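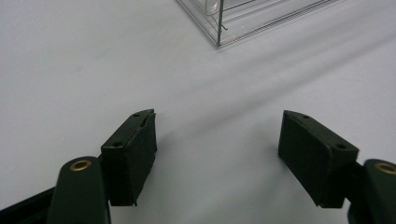
Kiva: a collection of notes on household tables

Kiva is a set of written records of what people put on their tables, where they put it, and how they clear it all away again. Breakfast things, homework, half-finished mending, the post, a birthday tea, dough. If you have ever wondered how other people manage to eat at the same table they use for ironing, you will have a lovely time in here.

Each record is a short piece of text written by the person who laid or cleared the table, along with a few fields filled in by us. There are 1,551 records from 91 households. This README covers the second release, dated 28 February 2019. The first release went to a handful of people by email in November and had no README at all, so if you are working from that one, please swap it for this.

What's in the folder

records.csv has all the records, one per row.
households.csv has one row per household, with the table's size, shape and surface as the household described them.
words.txt is our list of names for things, with the spellings people used and the one we settled on.
pistura/ holds the baking records (see further down, they have their own quirks).
lill/ holds the small script we use for checking the files.
CHANGES is a plain list of what is different from the first release.

How a record looks

Here is one in full, chosen by Ileana as her favourite:

id: K-0412
household: 37
activity: clearing
time of day: evening
started with: four plates, water jug, glasses, salt, a bowl of peas nobody finished, library book
ended with: library book, salt
text: Plates first, scraped on to the top one and carried through in a stack. Then the glasses, two in each hand. Jug last as it drips. I leave the salt out. The book belongs on the table by now, it has been there longer than I have. Wiped from the window side towards me and caught the crumbs in my hand.
crumbs: yes
wiped: yes
complete: yes

The text field is the person's own writing. We fixed spelling where a word was unreadable and left everything else alone, including the opinions. "Started with" and "ended with" were pulled out of the text by one of us and checked by another.

The fields

id. A K and four digits. The numbers follow the order in which records reached us, which has very little to do with when they were written.

household. A number. Look it up in households.csv.

activity. One of: laying, clearing, baking, sorting, mending, homework, other. "Other" is well worth a browse. It has repotting, jigsaw work, wrapping presents, one chess clock repair and a long series about drying chillies on newspaper.

time of day. Morning, midday, afternoon, evening, night. We asked people to go by feel. One household calls anything before lunch the morning and eats lunch at three, and we let that stand.

started with, ended with. What was on the table, in the order the writer mentioned it. The order is worth keeping if you reuse the files. People nearly always name the things they are about to move first, and the things that live on the table last.

text. As above. Most are a paragraph or so. The longest comes to a whole page on putting away a sewing box and is a joy.

crumbs. Yes, no, or blank if not mentioned. This began as a joke field of Jitendra's and has become the one people write to us about!

wiped. Yes, no, or blank. "Wiped with sleeve" counts as yes.

complete. Yes if the record tells us both how the table was at the beginning and how it was at the end. 1,089 records are marked yes. The rest are still good reading, but if you want to follow things on and off the table you should filter on this field first.

About the tables

We asked every household to describe its table in its own words, and then to measure it with whatever was handy. Most used a tape. Household 12 used a newspaper, and we have converted that as best we can and marked the row.

The surface column has turned out to be very useful. People with a plain pale top write about marks: tea rings, turmeric, biro, the shadow of a hot pan. People with a dark or patterned top write about crumbs they only found with their hands. People with a cloth hardly mention wiping and write a great deal about shaking. None of us expected the surface to steer the writing so strongly, and Pramila has been reading the whole set again with this in mind. Her notes will go in the next release if she finishes them.

A few households have more than one table. Where they told us which one they meant, the household number has a letter after it, so 52a is the kitchen and 52b is the folding one on the balcony. Where they didn't, there is no letter, and please don't guess from the text. We tried it and disagreed with each other.

Pistura, the baking records

Nearly 200 of the records are about baking, and they are different enough that we gave them a folder and a name. They are in records.csv as well, so don't add the two together.

With baking the table is a tool, and people treat it like one. They flour it, scrape it, oil it, swear at it. The "started with" field often says nothing but flour, and "ended with" often says loaf, which is a fairly heroic summary of a morning. For that reason the Pistura files have one extra field, steps, where we split the text at each point the writer cleared or wiped some part of the table. Bakers do this over and over in the middle of the job. Layers and clearers mostly do it once at the end.

Devendra split the steps and Harish went through them afterwards. They differed most over whether brushing flour into a heap counts as clearing. In this release it does. If you think it shouldn't, look for "heap" in the steps field and join those back up.

Words for things

Oh, the words. A cloth might be a dishcloth, a J-cloth, a rag, a duster, "the blue one" or a pocha. A mat might be a placemat, a trivet, a hot thing, or a thing for hot things. In words.txt we picked one plain word for each and listed the rest beside it. The text field keeps whatever the writer said, and only "started with" and "ended with" use our plain words.

Please don't tidy up "the blue one". In household 8 it is a cloth and in household 66 it is a bowl.

Checking your copy

The script in lill/ reads the files and tells you if a row is missing a household, if an id turns up twice, or if a word in the two lists isn't in words.txt. It needs Python 3 and nothing else. From the main folder, type:

python3 lill/check.py

A clean copy prints "all laid". Anything else prints the row and what is wrong with it. If you add records of your own, run it before you send them over, it saves us an evening.

What it's good for

We made Kiva to read, and to find out how ordinary routines get written down when the writer knows them by heart. So far it has been used for a short course on writing instructions, for a display of table plans, and by a friend of Ileana's who was choosing the height of a bench. It would suit anybody looking at the order in which people do small jobs, at kitchen words, or at how one piece of furniture gets through a day.

It's a poor guide to what is typical. The households came to us through friends, then friends of those friends, and they are people who don't mind writing about their table. Large families are well covered, people living alone less so. Breakfast is thin, as very few of us want to write anything at that hour. And there are far more records of clearing than of laying, which may say something about when people feel they have earned a sit-down.

Privacy

Everyone who wrote for us agreed to their records being shared. We took out names of people and streets. Names of pets are still in, with permission, and the cat in household 19 deserves the attention.

If you recognise your own record and would like it taken out or changed, write and tell us the id. We will do it in the next release and note it in CHANGES without saying why.

Known problems

K-0733 and K-0734 are the same evening written up by two people at the same table. They don't agree about the gravy. Both are kept.

The time of day is blank for household 45 throughout.

Some records from household 28 were sent as one long letter, and we cut it where the table seemed to be clear. The cuts may be wrong.

"Side" is used for the edge of the table, for the worktop and for a dish served with dinner. We have fixed the ones we spotted.

Using and sharing

Kiva is put out by Prakitent and is free to use, copy and change, as long as you say where it came from and keep this README with it. If you quote a record, give its id so that others can find the whole thing.

Who did what

Ileana Matei wrote to the households and answered every letter. Pramila Chaudhary and Jitendra Bajpai filled in the fields and built the word list. Devendra Semwal and Harish Kanaujia did the Pistura folder, and Harish wrote the script.

Sending us more

Yes please! Any table, any job. Put down what was on it when you began, what you did, and what was left. Send laying records if you can, and breakfasts most of all.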